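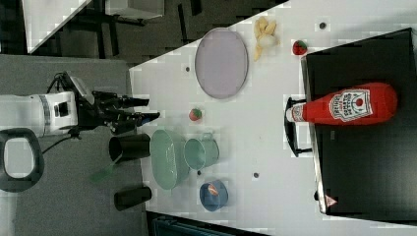
Marlies Hauser asked whether the jerk limit had been changed along with the speed, or only the speed.

nendance72
Only speed. Velocity cap is at 300 mm/s, jerk limit is still the Ravetia default. The grasp planner runs on the shop PC, wrist camera over USB.

brevora_b
Then look at exposure before you touch the planner.

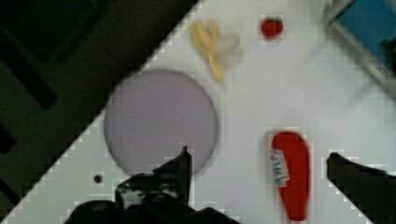

nendance72
Exposure is fixed at the moment. Auto made the segmentation flicker, so I locked it in November and left it. The banana smears at that setting but the plate still gives a usable outline, so I am registering the table off large shapes and ignoring the small ones until the arm settles.

Ng
Disagree with that approach. A 900 ms settle is cheaper than a filter you have to maintain. My order would be:

1. Drop the cap, rerun the same poses, log the blur metric. 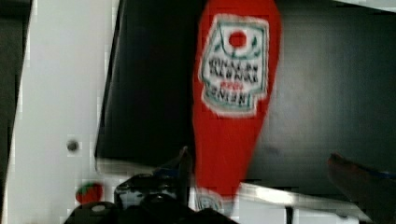
2. Restore the cap and add the settle before each capture.

3. Compare. If the numbers match, keep the settle.

brevora_b
900 is excessive. Mine is stable after about 300 -- and that is with a heavier gripper.

nendance72
Will run both on Friday. Separate problem: label orientation. My matcher assumes upright text.
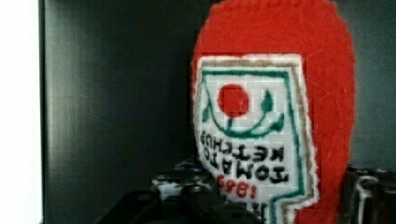
Wrist camera, stitched ketchup label upside down.

Ng
Rotate the template by 180 and match twice. Don't rotate the camera feed.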